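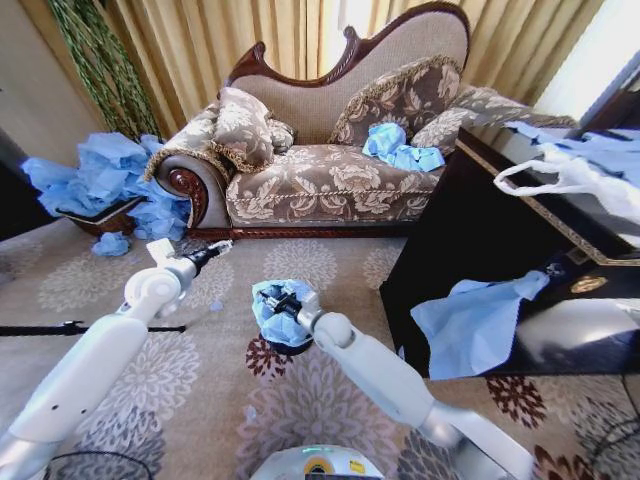
Asby Guesthouse
Housekeeping and Lounge FAQ

Last updated Wednesday, December 12, 2018

These are the questions we get most often about the upstairs lounge, the furniture in it, and how it is kept clean. If you are staying in the Makevcombe annex, the same rules apply except where noted.

What is the long seat in the lounge called?

It is a chaise longue. Many people say chaise lounge, and you will see both spellings on our signs. It has a high scrolled back at one end and a lower rolled arm at the other, with carved dark wood around the upholstery.

Can I sit on it?

Yes. It is there to be used. Please take your shoes off before you put your feet up, and do not sit on the rolled arm. The arm is padded over a light framework and will loosen if it carries a person's weight.

Can I sleep on it?

A nap is fine during the day. The lounge is shared, so we ask that no one spend the night there. If you need an extra bed, ask at the desk before 8 p.m.

Where do the cushions go?

The square fringed one goes against the low arm, the larger one with the gold fringe stands in the middle of the back, and the long one lies at the high end. Guests move them all the time and that is not a problem. We put them back in the morning.

Is the fabric original?

No. The frame is older than the cover. The chaise was reupholstered by the Dambrauskienė workshop, which also made the cushions from the same floral cloth. The plain beige on the back was chosen to go with the curtains. The work cost $1,420, including the cord and fringe.

Can I buy the same fabric?

Not from us. The pattern was sold under the name Nerkaseck and the workshop bought the end of the roll. We have a small piece put away for repairs and we can't sell or cut from it.

What are the light blue sheets?

Throwaway covers. We buy them in packs of 100 and go through a lot of them, mostly in January when the painting and repair work gets done. They are thin and they crumple into a big pile very quickly. A pile that looks like a lot of trash usually presses down into one bag.

Can the sheets be used again?

We don't reuse them on upholstery. Once a sheet has been on the floor it can carry grit, and grit is hard on woven cloth. If you want a few used ones for packing shoes or wrapping a souvenir, ask and we will give you some.

Do the sheets go in the recycling?

No. They go in the general trash, in a tied bag. Please do not put them in the blue bin by the back stairs — the color confuses people every year.

Is the brown basket a trash can?

No, although it gets treated as one. The low basket with the gold trim is used to gather things up while a room is being cleared, and it is emptied when the room is finished. Please put food, cups, and anything damp in the lidded can in the hall.

What order do you clear the lounge in?

Seat first, then the basket, then the floor. The seat comes first because small pieces slide down behind the cushions. Each cushion is lifted and checked underneath. After that the pile is bagged, the carpet is checked for stray bits, and the vacuuming is done last.

Why do you pick pieces off the chaise by hand? Wouldn't a vacuum be faster?

A vacuum will pull at the cord and the fringe. Anything lying on the seat is picked up, never sucked up, and it is lifted straight off so that it does not drag over the trim. Plastic in particular catches on fringe. 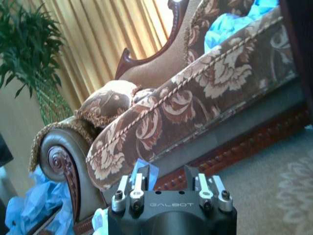

The rolled arm end of the chaise, with its carved rosette, fringe, and bolster.

How do you clean the carved wood?

With a dry, soft paintbrush first, working out of the grooves, and then a cotton cloth. The spiral on the front of the arm holds the most dust. We don't use spray polish. It builds up in the carving and it marks the cloth beside it.

What about the fringe and the cord?

The fringe is combed out with fingers. The cord along the front of the seat is brushed lengthwise, in the direction of the twist. If you see a loose thread, please don't pull it or cut it. Tell the desk and we will stitch it down.

I spilled something. What should I do?

Blot it with a dry white towel and come and find us right away. Do not rub it and do not use water. There is no charge for a spill that we hear about promptly. If a stain has been left and the seat cover has to go to the workshop, the charge is $115. For the backrest it is $300, since the whole panel has to come off.

Can the covers be washed?

The cushion covers can be dry cleaned. The seat and back are fixed and are cleaned in place.

Can I open the curtains?

Yes, but please close them again when you leave if the sun is on that side. Strong light fades the floral cloth. Hold the curtains at the edge when you draw them, and watch out for the long stems of the hanging plant.

Who waters the plant?

We do. Please don't top it up. Too much water drips, and there is carpet under it.

Can the chaise be moved?

Not by guests. It is heavier than it looks and the carving is the first thing people grab. When we move it for a deep clean, two people lift it from beneath the seat rail, one at each end. It is never dragged.

Are children allowed in the lounge?

Yes, with an adult. No jumping on the furniture and no markers or paint. There is a table downstairs that is better for drawing.

Are pets allowed on the furniture?

No. Dogs are welcome on the floor in the Asby building. The Makevcombe annex does not take animals.

I lost something in the lounge. Where would it be?

Earrings, coins, and pens are usually found down the back of the seat, and those are kept at the desk in an envelope with the date on it. If you think something may have gone into the cleaning bag, tell us the same day. Bags stay in the back hall until evening and we are willing to go through one.

When is the lounge closed for cleaning?

From 10 to 11 in the morning. In January it may be closed for a full day at a time, and a notice is put on the door the evening before. The small sitting room on the ground floor stays open.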